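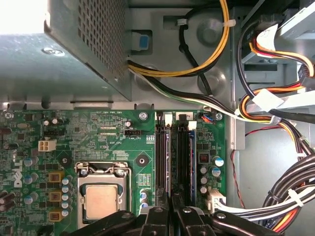
Plemow Equipment Reuse Group
Minutes of the workshop meeting, October 21, 2019, Putcombe

1. Minutes of the previous meeting
Agreed without change. The July action on bench lighting is closed. The action on spare screws is carried forward.

2. Desktop towers: state of the work
The meeting reviewed the towers set aside for the Joubert reading room. The Dell machine was taken as the reference unit, and the work sheet will be written around it. The following points were recorded.

2.1 Wiring. Cables near the power supply are to stay in their existing ties unless a part beneath them has to come out. Cut ties are to be replaced before the side panel goes back on. The yellow and black bundle above the board is held by two white ties, and the sheet will give this as the normal arrangement.

2.2 Processor. The load plate is to be closed and latched before any other work is done over the board. It was noted that the plate can stand open with the processor in place, and that this is easily missed once cables have been pulled across. A check line will be added to the sheet.

2.3 Board labels. The printing on the board (FAN_CPU, RST_SW PWR_SW) is to be copied on to the sheet exactly as printed. The older sheet used its own names for these headers and is withdrawn.

3. Memory
The procedure for fitting memory was discussed at length. Agreed wording:

a) Lay the tower on its side with the open side up.
b) Open the white latch at each end of the slot.
c) Hold the module by its edges, keeping clear of the contacts.
d) Match the notch to the key in the slot before pressing down.
e) Press evenly until the latches close. If one end stays high, take the module out and start again.

A proposal to fit modules with the tower upright was not adopted. Loose power wires next to the slots are to be moved aside first and must not be trapped under a module.
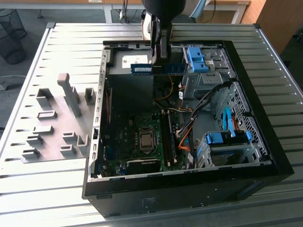 4. Drives and drive bays
Blue release latches are to be kept with the case they came from. Latches from other models have been found in the spares box and will be sorted separately. Data cables are to be routed clear of the memory slots. Colour is not to be relied on to identify a cable - the sheet will refer to the port at each end.

5. Stores and purchasing
Avport has quoted for 300 cable ties and a replacement box of case screws. Accepted. Delivery is to Putcombe. The 1989 tool cabinet remains in use; its lower drawer sticks and will be planed. Roughly 10 memory modules are untested and are to be kept apart from the tested stock.

6. Work sheet illustration
The caption was agreed as below.
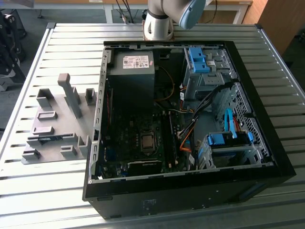

Fig. 1. Tower on its side, panel removed: power supply, board and drive bays.

7. Actions
Revise work sheet, items 2 and 3 - workshop lead.
Sort drive latches by model - stores.
Place order with Avport - stores.
Test and label the remaining memory - bench team.
Spare screws, carried forward - stores.

8. Any other business
The extension lead by the door is to be retested before further use. The date of the next meeting will be posted on the Plemow noticeboard.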